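Hard water, soft towels: inside the Pinville wash house

The manager of the Binero laundry in Pinville starts the interview with the water. The town draws from a bore, and the supply comes in hard enough to scale a heating element within a season.

"People ask which detergent we use," she says. "I ask them what their water is like. Calcium takes up the detergent before it gets near the soil, and what's left over ends up in the fibre. You get a grey towel that feels like cardboard."

Binero washes for motels, two aged care homes and a walk-in trade of household loads. The main washer is rated at 100 kilograms dry weight. It is never filled to that.

"We load to 80 per cent. The wash is mostly mechanical action. The cloth has to lift and drop. Pack the drum and it just goes around as one lump."

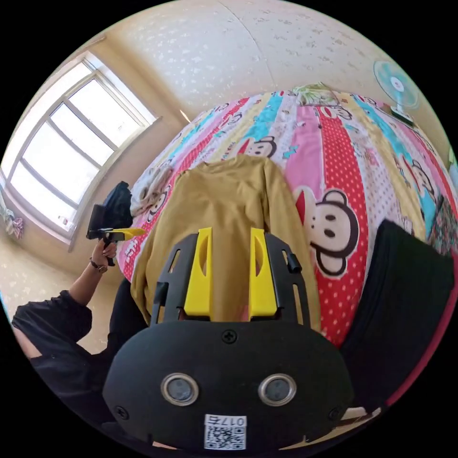
Fabric shows through the gap between the yellow fingers.

Sorting is done by fibre first and colour second, the reverse of the way most households do it. Polyester holds oil and needs heat and surfactant to let it go. Cotton takes up more water, weighs more when wet and dries slowly. Put together, the polyester is overdried by the time the cotton is ready, and the creases set.

"Colour matters the first few times through. After that, most modern dyes are stable if you keep the temperature down. Dark denim is the exception. I don't trust dark denim."

The softener plant was installed by Giannakopoulos, a boiler and pipe firm from further along the coast. It uses an ion exchange resin, regenerated with brine overnight. She checks hardness at the tap in the morning and again at 2 in the afternoon, when demand is highest and the resin is nearest to exhausted.

"If the afternoon reading climbs, I bring the regeneration forward. I don't put more chemical in. Overdosing is how you get rashes and rewash."

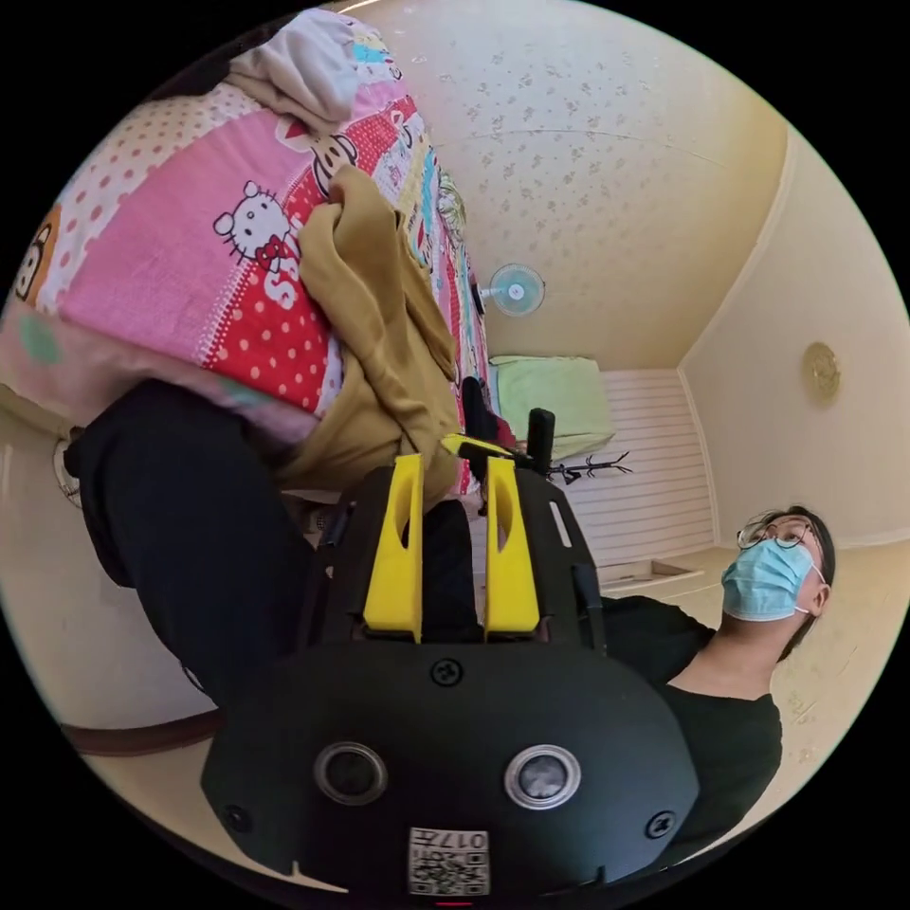 Gripper label, with the digits 017.

Rewash is the figure she reports to the owners each month. It covers anything returned to the drum for stains, odour or residue. It peaks in December, when the motels are full and sunscreen gets into the sheets. Some sunscreen ingredients react with iron in the water and leave a rust-coloured mark.

"Chlorine bleach makes that stain worse. It goes orange and stays orange. You want an acid rust remover, cool water, and then a normal wash. The motels reach for the bleach every time."

Fabric conditioner is left out of all towel loads. It coats the loops and reduces absorbency, and the build-up has to be stripped later with a hot alkaline wash. "A towel that's been rinsed properly is soft enough," she says. "Ours come off the dryer a bit damp and finish in the fold."

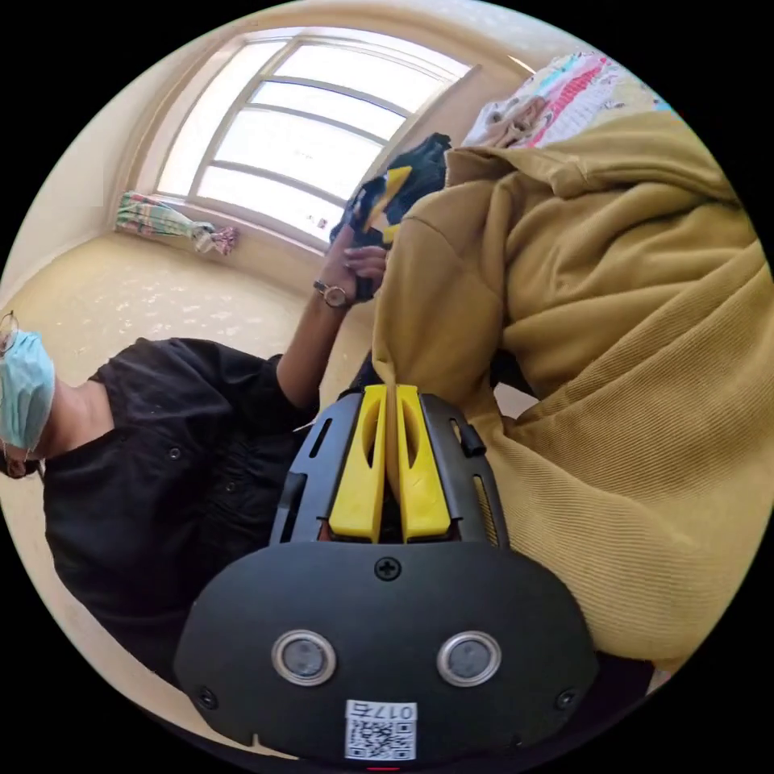
Drying and finishing

The Narnivska dryers run on gas and stop on a moisture sensor. The sensor bars are wiped with vinegar once a week, as a film on the metal will make a wet load read dry.

"Timers are guesswork. Cotton wants to come out with a little moisture in it. Take it to bone dry and you're wearing the fibre out, and it's all in the lint screen if you care to look."

For wool she gives shorter advice: cool water, low agitation, flat to dry, and no sudden change in temperature between wash and rinse.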